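4.2 Finger padding

We compared bare and padded fingers on the Sustier gripper, using the same arm and controller settings throughout. The overhead camera covered the box and the tabletop.

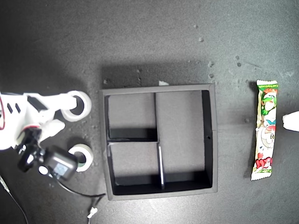
Each padding was given 27 grasps at 12 N. Paper towel was the cheapest covering we tried. 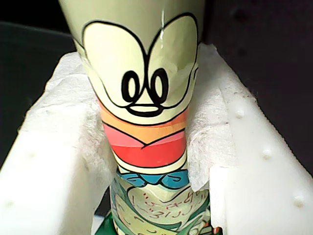 Virgil Radu objected that towel creases shift under load, and asked for a fresh piece every 18 grasps. We adopted this.

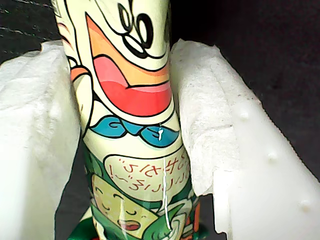

Grip force was read at 500 Hz and the fingers were re-zeroed between sets.

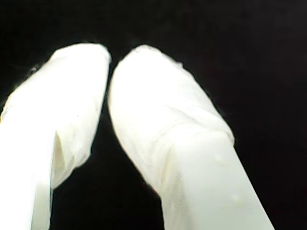 Figure 3. Workspace and finger views.

Colour balance was locked on both cameras.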